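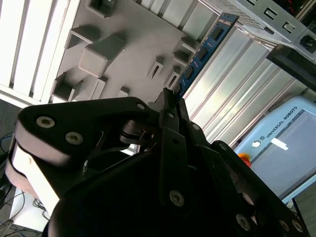

Memory seating automation is the use of robot arms to put memory modules (RAM sticks) into computer boards on an assembly line, and the changes in staffing and daily work that come with it. Best known case is the Plumbridge plant of Grusier, a maker of office computers. Also called stick loading, mostly by people on the floor.

Background

Seating memory was hand work for a long time. Thumb pressure on both ends, over and over. At Plumbridge a bench of 16 assemblers did it, up to 4000 modules a shift in the busy months. Sore thumbs and wrists were the usual complaint, and people rotated off the bench every two hours.

Grusier hired Kravchuk, an integration firm, to set up the first cells. Four went in at the start, by June there were 10.

Method

The arm picks a module by its edges, lines it up with the slot and pushes until the force reading changes. Angle matters a lot. A slightly tilted stick will jam, or chip the connector. Programs are first worked out on a practice board, a plain gray plate with blocks and sockets standing in for the real parts, so nothing expensive gets broken.
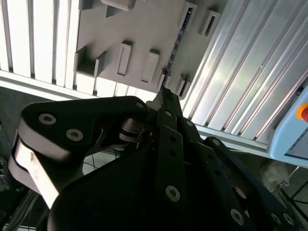
Teaching a new position is done by jogging the arm in small steps and saving each point. Most operators learned this in a few weeks. Some of the older assemblers turned out quickest at it, they allready knew how a good seat should feel and where boards tend to flex.

Effect on staff

No layoffs at Plumbridge, but the bench as such is gone. Six assemblers became cell operators, the rest moved to cable routing, final test or rework. Operators got a higher pay grade. Cable routing did not, a sore point that went to the union and was settled only in part.

Other changes: less talk during the shift, since operators stand apart. More waiting, then bursts of trouble when a feeder stops. Thumb and wrist complaints went down, complaints about standing went up. Breaks are now tied to tray changes, which many dislike.

Other sites

The Allcombe plant tried the same setup with mixed results. Its boards come in many small batches, so the cells spent to much of the day being retaught. Allcombe kept hand seating for short runs and uses arms only on its longest ones.

See also

Force sensing
Job rotation
Practice board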